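Jan 4, 2019

Call audio, Trundudetti trial, second pass

Listened again to the test calls between here and Lagos. The sales sheet says the Trundudetti headsets "remove the room." They do remove the room. They also remove the first consonant of nearly every sentence, so Valter Moreira came across as "alter" all morning. He says it's the noise gate opening late. I think he's right, but I'd like to see it in the recordings before we write it down as a finding.

Setup as before: Lirkinine softphone, wired network, echo control left to the headset. One change from last time — jitter buffer fixed at 200 ms, then at 400. At 400 people talk over each other. At 200 the Lagos side got clicks. The vendor's claim that the buffer "adapts by itself" I can't confirm, and the log has no line showing it ever moved when we left it on auto.

Aušra Butkienė scored the clips blind. She put the old Jornell desk phone ahead of the new headset on speech and behind it on background noise. Only 2 listeners so far, her and me, and I knew which was which. Don't quote my scores.

The bridge server goes on the same list of suspects. Valter wants to blame its processor for the clicks. Load stayed low in every call I have a graph for, so I doubt it, but the graphs average over a minute and a short spike wouldn't show up. Finer logging first, and then we can argue about sockets and boards.
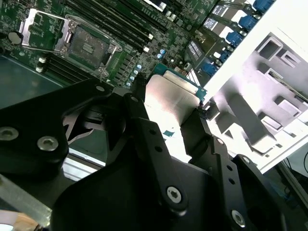
Packet captures

Went through the capture from the longest call. 1086 packets marked late, most of them in two bursts. The clicks Aušra noted line up with the first burst. Nothing audible in the second, or nothing she wrote down. Could be silence on the line at that point. Need to check.

Valter's clock and mine disagree, so all matching is by ear until that gets fixed.

To do before March
Gate off, same script, same speakers.
Third listener who hasn't read the sales sheet.
Ask Trundudetti for the gate's attack time in writing. They've told us "instant" on the phone, and I don't believe it.
Return the spare Jornell handset to the shelf.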